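3.2 Print runs and scarcity of the promotional cards

The second part of our study concerns the promotional cards of Dulatden, a two-player card game published by Wominel. Each sealed display contained 15 packs and one promotional card, which was placed on top of the packs. The publisher never gave the size of these print runs. We therefore used the records of Benito Toledo, who has kept a sales list for the game since its second set. His list contains 700 sales of promotional cards, and for each one it gives the set, the condition and the price.

We removed sales in which the card was sold together with other cards, and also those where the condition was missing. After this step 500 sales remained. Prices were taken as they were paid, without shipping. The last entry we used is from 1/22/18.

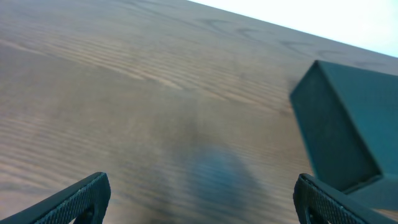
3.3 Comparison between sets

The cards were divided in two groups. The first group comes from the Yupanqui set, where the promotional card has the same art as the normal card but a different border. The second group comes from the Helton set, where the art was new and the card could not be found in packs. We expected that the second group would have higher prices, and this was the case for cards in very good condition. For played cards the difference was small and we do not consider it as important.

One difficulty is that many Helton displays were opened by stores and not by players. The store then kept the promotional card, or gave it as a prize in a local event – both practices are described in the answers to our survey. Such cards entered the market later, mostly in April, when the tournament season was finished. A low number of early sales should for this reason not be read as a sign of a small print run.

Figure 2. A tabletop with an open black box between two white robot arms. 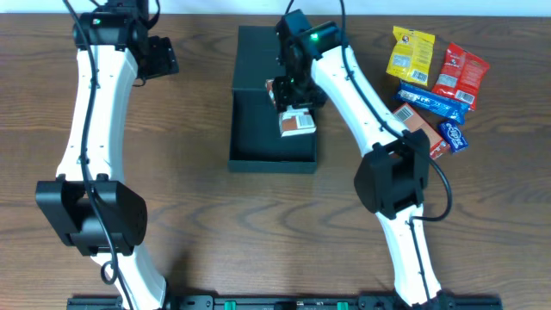

We also asked the sellers whether they knew from which display the card came. Most of them did not know, or had bought the card from another collector. It was thus not possible to follow single cards from the display to the final buyer, as Toledo had first proposed. Instead we compared the order of the sales inside each set, and this gave a more stable result. The Yupanqui cards changed owner early and then almost disappeared from the list, while the Helton cards continued to be sold at a similar rate until the end of the period. The effect of the reprint on these later sales is treated in Section 3.4.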